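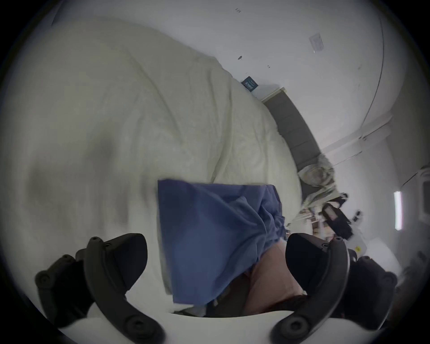 3 min read

Ticket: Gotevari water softener, still getting hard water after service
Opened by: Marlene Petrenko
Status: Open (was closed, reopened by customer)

I'm reopening this. The last reply said the unit was "performing within range" and I would like to know what range, and who measured it, as no one has been to the house since June.

The softener is the Gotevari, installed by Robichaud. The kettle scales up, the shower door has a white film on it, and pillowcases and towels come off the line stiff as a board. I was told to use less detergent. I used less detergent. They're still stiff, and now they don't smell of anything either.

What I've done so far:

Salt is topped up, no bridge. I pushed a broom handle down to the bottom to check, as instructed, twice.

Bypass valve is in the service position. I sent a picture of it with the first ticket and was asked for the same picture again.

Hardness setting was at the factory number. I changed it to the one on the water company's letter. No difference after a full regeneration.

Test strip at the kitchen tap: 288 ppm. Test strip at the outside tap, which is not softened: 288 ppm. I don't put much faith in strips, but I'd expect two different colors if the machine was doing anything.

Reply from Iraís Villaseñor, support

Hi Marlene, thanks for the detail. Strips can be off if they've been stored somewhere damp. Could you tell me what the meter on the display says for gallons remaining, then run a bath and read it again? If the number doesn't move, water isn't passing through the meter. Please also try the Ilton resin cleaner, one bottle in the brine well, followed by a manual regeneration.

Marlene Petrenko

The strips are new and live in a kitchen drawer. Display said 2000 before the bath. It said 2000 after the bath. I then ran a load of laundry and it still said 2000.

I haven't bought the cleaner. If water isn't going through the thing I can't see what a bottle of cleaner is going to clean, and I already bought one product on the advice of this desk – the Orar filter – that made no difference to anything except the pressure upstairs.

Iraís Villaseñor, support

Fair point, hold off on the cleaner. A meter that doesn't move means either the turbine is stuck or the bypass is passing water internally even though the handle looks right. Worn seals will do that. To tell them apart, unplug the meter cable, blow any grit off the end, plug it back in and run a tap. If it stays at 2000, I'd go for the seal kit.

Marlene Petrenko

Did that. There was no grit. Still 2000.

The manual says the seals are good for 4000 regenerations, and this machine can't have done a tenth of that, so I'd like to hear why they'd be worn before I agree to pay for any. I'd also like someone to check whether Robichaud put the inlet and outlet on the right way around. I asked that in the first ticket and it was skipped.

Iraís Villaseñor, support

There should be an arrow molded into the valve body, behind the bypass. Can you see which way it points, and which pipe comes from the street?

Marlene Petrenko

The arrow points at the pipe from the street. I'm no plumber, but that looks backwards to me. Please leave this ticket open until someone has been out.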